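Drendby Starter Cell - your questions, answered

What exactly comes with the kit?
You get the gripper, a pair of fingers and the gray practice board with its holders already fitted, so you can get going the same afternoon - we do love hearing about first afternoons!
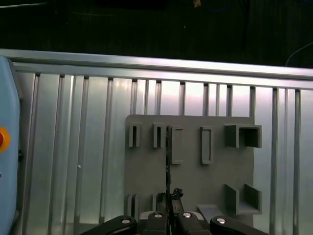 The gripper at the practice board, small black part in hand.

Can it work around real computers?
Yes, and plenty of our customers want just that. Start slowly near memory slots and wiring, please, and allow five practice runs before you trust a new routine.
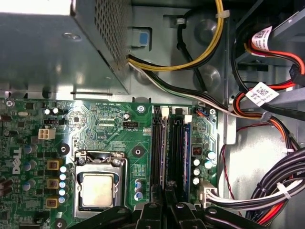
Photo: Mohsin Dhanial / Drendby

How much is it, and who do I call?
The kit is $325 a month, with a four-month minimum. Usman Hashmi looks after new orders and is always happy to talk things through.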